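Zavanville library to extend evening hours from August

The Zavanville Public Library will stay open two hours later on weekday evenings beginning in August, the town council announced on February 5, 2018.

The council approved the change after reviewing a survey of residents, in which 3556 people took part. Most of those who answered asked for later closing times, and many said they could not reach the building before the end of the working day.

Under the new schedule, the main reading room and the children's section will close at 9 p.m. The local history room will keep its present hours.
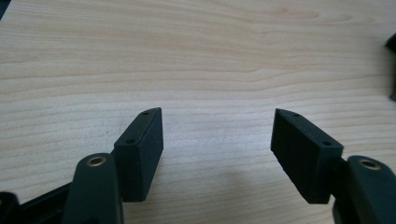 Library director Marwa Samir said the extension would require the hiring of 2 part-time clerks. Applications will open in the spring.

"Residents have asked for this for a long time, and the budget now allows it," Samir said.

Council member Edvin Nygård, who voted against the measure, said he would have preferred to see the money spent on the branch in Anomberg, where the heating system is 36 years old. The council is expected to take up repairs at that branch in a separate session.

The late bus on route 19 will also add a stop at the library entrance when the new hours take effect. Existing library cards will remain valid.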